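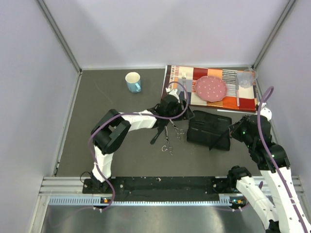
Place Setting and Grooming Case, Trikero Home Range

A small set for a guest room or a first apartment. It covers breakfast for one person, and it comes with a grooming case in black fabric that closes with a zipper. We sell both parts together, or each alone.

For the table you receive:
Placemat with printed color blocks, mainly orange, red and cream
Round pink plate with white polka dots
Light blue mug, white inside
Clear plastic cup
Fork and knife 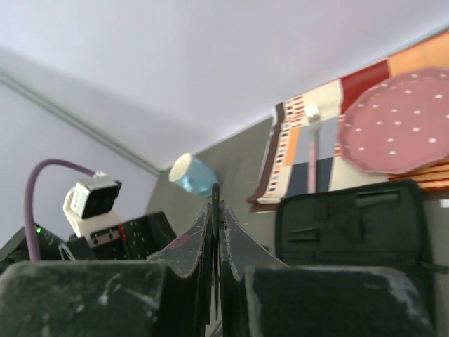
Grooming case

The case opens wide and has sleeves and a mesh pocket inside, so the small things do not mix with the big ones. The long comb has fine teeth and is also sold separately — please ask for item 804.

Ordering

Minimum order for shops is 39 sets. From 200 sets we can put your name on the carton. Our warehouse keeps nearly 1,000 sets, and the next delivery from Drukomex arrives in April. For prices please write to Ánh Đào, for questions about transport to Karim Kabbaj.

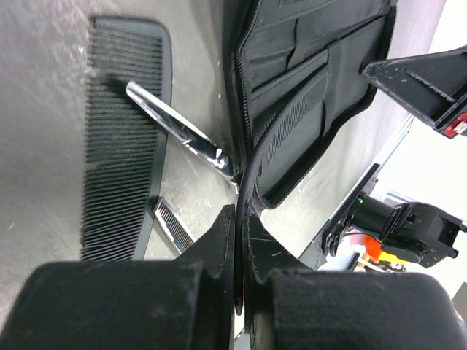 Black case, open, with the long comb. Mesh pocket inside.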